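Home | Lamps & Lighting | Furniture | Repairs Diary | Gallery | Visit Us

Filed under: Small lamps, Blue things, Desk tops

4 min read

The Blue Lamp and the White Board: a little gallery from the work table

Hello again, and welcome to another of our gallery pages. The kettle has boiled, the list of jobs can wait, and I'd like to spend a few minutes on a lamp, which will surprise no one who has visited these pages before (there have been a lot of lamps, I know, and I'm not sorry about a single one of them).

Regular readers will remember that we've been putting together the Darnier study corner, a small desk set-up meant for a spare room or the end of a hallway, where there's never enough light and always one cupboard door in the way. The paint is a soft grey called Troststead, the chair is a plain one that came through Sellgate, and for ages the one thing missing was a lamp with a bit of cheer to it. We went through plenty. I had a brass one in mind at first, quite a serious thing with a long arm, and it looked lovely in the shop and like a dentist's waiting room once we had it home. Then there was a cream one with a pleated shade that I still think about, but it took up half the desk, and you do need somewhere to put your elbows.

Blue was the answer in the end, and a proper blue at that! I'm very fond of a small lamp in a strong colour. It can sit in an otherwise quiet room without bossing everything else about, and when it's switched off during the day you still get something out of it, the way you would from a nice jug or a bowl of lemons. The budget for the whole corner was 900 dollars and the lamp took 70 of them, so there was a little left over for the Hailu rug, which will have its own page once it has stopped curling at the ends.

Before anything goes to its proper spot I like to see it on a plain background. A big white board over the work table does the trick beautifully. You notice the colour properly, you notice how the shade sits, and you aren't distracted by the pot of pens and the pile of post that live on every desk I've ever owned. I'd recommend it to anybody choosing between two lamps or two vases, or even two shades of the same cushion. An old tabletop or a sheet of stiff card would be just as good, so long as it's pale and not too shiny.

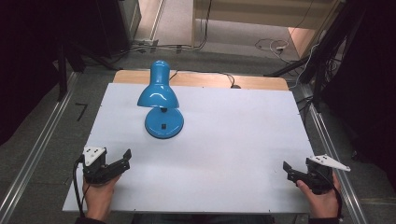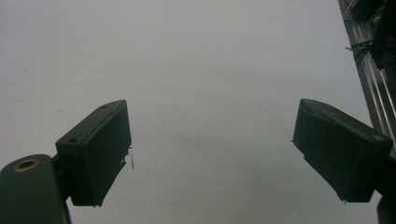
At the work table, 07/06/2022. The glossy blue lamp with its domed shade is in the first picture; the second is a closer view over a plain pale surface.

Isn't it a cheerful thing? What I love most is the bell shape of the shade, with that flare at the lower edge, and the way the gloss picks up the light from overhead. The neck is short, so the whole lamp keeps quite low, and the round base has its switch on the front where a sleepy hand can find it. I've owned lamps with the switch halfway down the cord behind the bookcase, and I wouldn't wish them on anyone.

The shade has a slight tilt to it, which I've grown attached to. It gives the lamp a listening sort of look. On the Darnier desk I'd have it at the back left corner for a right-handed person, and the other way round for a left-hander, so your writing hand doesn't throw a shadow across the page. The cord is a thin black one, and we'll run it along the back of the desk and down behind the leg with a couple of those little stick-on clips. I always buy too many clips and can never find them when I want them.

A few of you have asked about bulbs. I lean towards a warm white for evenings and save the cooler ones for the sewing room, where I need to tell navy thread from black. Do check the marking on your own lamp for the highest wattage it will take, particularly with a plastic shade.

Next up will be the rug, curled ends and all, and then the shelf above the desk, which still needs a second coat of Troststead and a dry afternoon in June to put it on. If you've got a small coloured lamp at home that you're fond of, I'd dearly love to hear where you keep it.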